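Categories: Labelling | Stock control | Workplace practice | Articles with unsourced passages

Equipment label

An equipment label is a mark fixed to a piece of property to show what it is, who holds it, or how it should be handled. The term usually covers paper and plastic stickers, metal plates, tie-on tags and lettering printed or cut directly into a surface. It is generally kept apart from the product label, whose main purpose is to inform a buyer, and from the shipping label, which is expected to last only as long as a journey.

Equipment labels are found in schools, hospitals, libraries, workshops, theatres and offices. In most of these places they are tied to a written or electronic list, known as a register, in which each mark has its own entry. A label without a register can still give useful information, such as a safe load or a date of inspection, but it cannot be used to trace an item that has moved.

History

The marking of tools is very old. Owners cut or burned signs into handles long before most of them could read, and many trades had recognised marks that passed from master to apprentice. Writing became more common on tools as workplaces grew and as the same pattern of tool came to be issued to many workers at once.

Metal plates fixed with pins or screws were widely used on heavy machinery during the nineteenth century. They gave the maker's name and often a serial number. Gummed paper labels were cheaper and were preferred indoors, although they lifted in damp rooms and were easily torn. Self-adhesive labels, which need no water or brush, came into general use in the twentieth century and remain the usual choice for small items.

The former county store at Pondden kept one of the better-known local systems. Each item carried a letter for its department followed by a number, and the numbers were never used again once an item had been disposed of. The surviving register has 265 pages. A study of it by Junpei Yagi found that the letters had been changed twice without any note being made, so that entries from the earlier years can be read only with the help of the store's wage books.

Materials

Paper labels are cheap and take ink well. They are suited to files, boxes and furniture that is seldom moved. A clear film is sometimes laid over the paper to protect the writing, but moisture may enter at the corners and loosen both layers together.

Plastic labels stand up to wiping and light rubbing. Polyester is the most common material where cleaning fluids are used, and vinyl is chosen for curved surfaces. Plastic becomes brittle in strong sunlight, and old vinyl may shrink and leave a border of glue, which then gathers dirt.

Metal plates last longest but cost more to fit. Drilling may weaken the item or bring its guarantee to an end, and for this reason plates are often glued. Tie-on tags are used where there is no flat surface, as with ropes, hoses and hand tools. They can be read on both sides. They can also catch, and are not advised near moving parts.

Direct marking, by printing, engraving or etching, leaves nothing to peel away. It is difficult to correct, and an item marked in this manner may lose some of its value when sold.

Wording and numbering

Most labels carry a short code and the name of the holder. Longer wording is discouraged in many handbooks, as it makes the print smaller. The letters I and O are often left out of codes to avoid confusion with the figures one and zero.

Two main methods of numbering are in use. In the plain method, items are numbered in the order in which they are received. In the grouped method, part of the code shows the type of item or the room in which it is kept. The grouped method is easier for staff to learn, but the code becomes misleading when the item changes rooms. The college at Zotcombe gave up grouped codes after a move between buildings left 129 items with the wrong room letters, and its revised guidance, dated Thursday, February 14, 2019, required plain numbers for all new purchases.

Barcodes and square codes allow a label to be read by machine. Printed characters are normally kept beside the code so that the item can still be identified if the code is scratched.

Placing

The position of a label affects how long it lasts and how often it is read. Handbooks commonly advise a flat, clean place that can be seen without lifting or turning the item, and warn against handles, hinges, vents and the underside of anything that slides. The Haque handbook, used by several public bodies in the Hollholm district, devotes 44 of its pages to placing alone and sets out a standard position for each class of furniture.

Where a maker's own mark is present, the holder's label should not cover it. Both may be needed when spare parts are ordered.
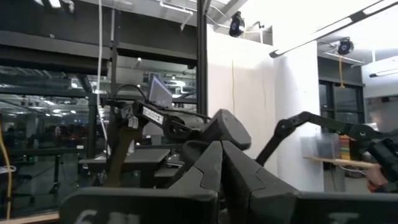
Legibility depends on the size of the characters, the space around them and the contrast between print and background. Dark print on a white label is the most common arrangement, and on black equipment it has the further merit that the label itself is easy to find, as with the white rectangle on the side of the black arm. White characters printed straight on to a dark plate also give good contrast when fresh. Handbooks differ on the use of colour. Some give each department a coloured border, while others allow only black and white so that labels remain readable under poor lighting and to persons with limited colour vision. Checks of legibility are usually carried out at the same time as the yearly count of stock, which in many institutions falls in January, and worn labels are replaced under the same number.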